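Callback queuing

Callback queuing, also called virtual hold or virtual queuing, is a method used in telephone customer service in which a caller who would otherwise wait on the line is offered a return call. The caller hangs up, keeps a place in the queue, and is rung when an agent becomes free. It is used by utilities, travel firms, banks, public bodies and retailers, mostly at times when calls arrive faster than they can be answered.

The term covers several arrangements that differ in who starts the second call, how the place in the queue is kept and whether the caller can choose a time.

Background

Early call distribution systems placed callers in a single line and played music or recorded messages until an agent answered. Callers who gave up were recorded as abandoned calls, and many rang again later, which added to the total number of calls without adding to the number of enquiries. Some offices dealt with this by asking callers to leave a message on an answering machine. Messages were then written on slips and shared out by a supervisor. The practice was slow, and a slip could be lost or answered twice.

Automatic callback became practical when the phone system could hold a record of a caller without holding the line open. The record normally contains the telephone number, the time the call arrived, the menu options chosen and any account number entered. It moves up the queue in the same way as a live call.

Types

In a first-in, first-out callback, the caller keeps the exact position held at the time of hanging up. When the record reaches the front, the system either dials the caller and then connects an agent, or reserves an agent and then dials. The first way wastes less agent time but can leave the customer listening to silence for a few seconds after answering. The second avoids the silence, though the agent is idle while the phone rings.

In a scheduled callback, the caller picks a time slot, often on the same day. Slots are limited to the number of calls the planned staff can handle. Scheduled callbacks are common where the caller needs papers to hand, such as a meter reading or a policy document.

Web callback begins on a website or in an app. The customer fills in a short form and is called by the next free agent or at a chosen time. Since the customer has not rung in, the number has to be typed, and mistyped numbers are a regular cause of failed calls.

Agent-arranged callback is different in kind. An agent who cannot settle a matter during a call promises to ring back, and the promise is entered as a task. These calls are usually kept out of the main queue and returned to the same agent.

Offering a callback

Most systems make the offer only when the expected wait passes a set limit. The limit varies widely. If it is low, nearly every caller is offered a callback and the queue of records may still be long at closing time. If it is high, many callers hang up before they hear the offer.

The expected wait is normally worked out from the number of calls ahead, the number of agents signed in and the recent average handling time. Estimates are least reliable just after opening and during shift changes. For this reason some centres give a range, such as "between 10 and 20 minutes", and others give no figure.

Callers are usually asked to confirm the number they are ringing from or to enter another. Extension numbers are a difficulty, as calls from a large office may all show the number of the main switchboard.

Failed callbacks

A callback fails when the line is engaged, when it is not answered, or when it reaches voicemail. Common practice is to try two or three times with a gap between attempts, and to leave a message on the last. The gap is generally between five and 15 minutes. Calls may go unanswered when the customer does not recognise the number, and many centres therefore state in the offer which number will be shown.

Voicemail detection is used by some systems to avoid passing a recorded greeting to an agent. It can mistake a live person for a machine, in which case the call is dropped or the customer hears a recorded message.

Effect on staffing

Callback does not reduce the work to be done. It moves part of it from a busy period to a quieter one and reduces repeat calls. Where the whole day is busy there is no quieter period to move it to, and the records build up until evening. Staffing plans therefore treat callbacks as part of the normal load - an error in early plans was to count them as calls already dealt with.
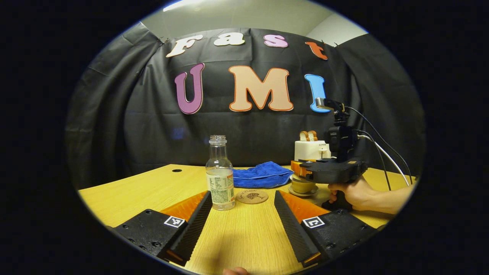 Waldemar Domański, a staffing planner at the travel firm Nomaveo, described this problem in a review of the company's Zinasberg centre. In October the centre took on the bookings line of the Kamata ferry service and kept its existing offer limit. On the busiest day 700 callers accepted a callback and 307 of the records were still open when the lines closed. The centre then raised the limit to 12 minutes and stopped making offers in the last hour of the day. Open records at closing were capped at 100, with any above that number passed to the evening team.

Measurement

Callbacks complicate the usual service figures. A caller who accepts an offer has left the line but has not abandoned the call, and systems differ in how this is recorded. Some stop the waiting clock when the offer is accepted, which makes the average wait look shorter. Others run it until an agent speaks to the customer. Figures from two centres cannot be compared unless the method is known.

Yaryna Vakulenko, who ran the reporting team for the Zulari phone software, recommended keeping two separate figures - time spent on the line and time until contact. Other measures in use are the acceptance rate, the share of callbacks reached at the first attempt, and the share made within the promised time.

See also

Automatic call distribution
Call abandonment
Interactive voice response
Workforce planning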